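Diary of the Nurkeck Local History Room
2005-07-13

The Pladden parish ledgers were received this morning and entered in the register as accession 518. Two volumes show damage to the spine and have been set apart for repair. The Lawal correspondence has now been listed through item 668; the remainder, up to 895 items, is to be finished by October.

A reader asked for the Raven Mill wage books. These are still closed, and the request was declined in writing. The reading room closed at the usual hour.

It was agreed that shelf marks will follow the older system until the printed guide is revised. Labels already issued under the new system are to be withdrawn. The order for acid-free folders was approved and sent to the supplier. 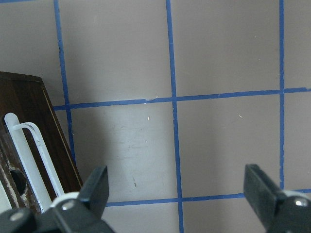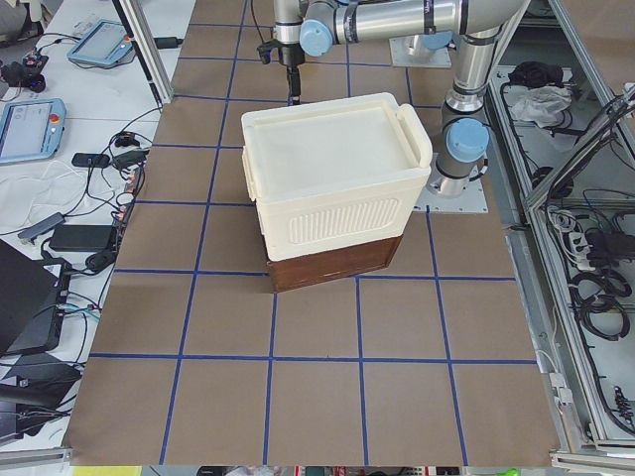
Blue tape grid, both views; white lidded bin on a dark brown wooden box, second view.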